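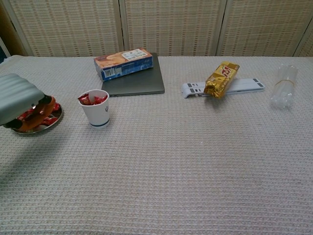

Setting Out a Reception Table with a Woven Cloth

Dolanbridge House Services
Guidance for front desk and events staff

These instructions apply to all reception and registration tables in the public rooms. They replace the May handout. Questions should be directed to Beatrice Mbwambo at the events desk.

Before you begin

Collect one woven cloth, one folding screen and one candy dish from the linen room. Sign for each item separately. Cloths are stored rolled on tubes and must be returned the same way. A folded cloth will hold its creases for several days and may not be used for a registration table until it has been pressed.

Wipe the tabletop with a barely damp towel and allow it to dry fully.

Laying the cloth

1. Place the roll at the left end of the table and unroll it toward the right. Keep the rows of the weave parallel to the front edge.

2. Stand at the front and smooth the cloth with flat hands, working from the center outward. Do not pull on the corners. Textured cloths stretch along the weave, and the back border will become wavy if it is tugged.

3. Go to the back of the table and straighten the border by hand. A slight unevenness is acceptable where the screen will stand behind it.

4. Brush the surface with the soft brush, front half last. Lint and crumbs show readily on pale cloth.

Placing the screen

Stand the screen on the floor behind the table, never on the cloth. Open the panels to a shallow zigzag so that the screen supports itself. Narrow gaps between panels are normal and should not be forced closed, as this strains the hinges. Two people are required to move any screen with woven panels. Lift by the frames only.

Arranging the table

Keep all items in the far half of the table. The near half is reserved for guests, who need room to sign, set down a bag or read a program. A laptop, if one is required, goes toward the back, with its cord run behind the table and taped to the floor.

Use a shallow dish for candy. Only wrapped candy may be offered. Fill the dish in a single layer and refill it from the supply cupboard when it is half empty. Metal dishes should be polished with a dry cloth before use, paying attention to the rim, where fingerprints collect.

Clearing

Remove the dish first, then the remaining items, then the screen. Shake the cloth outdoors and check it for stains before rolling. Stained cloths go in the blue bin with a completed tag. Tables used on Sunday must be cleared by 16:00.

Replacement cloths are ordered through Reijo Harju, linen room, extension 400.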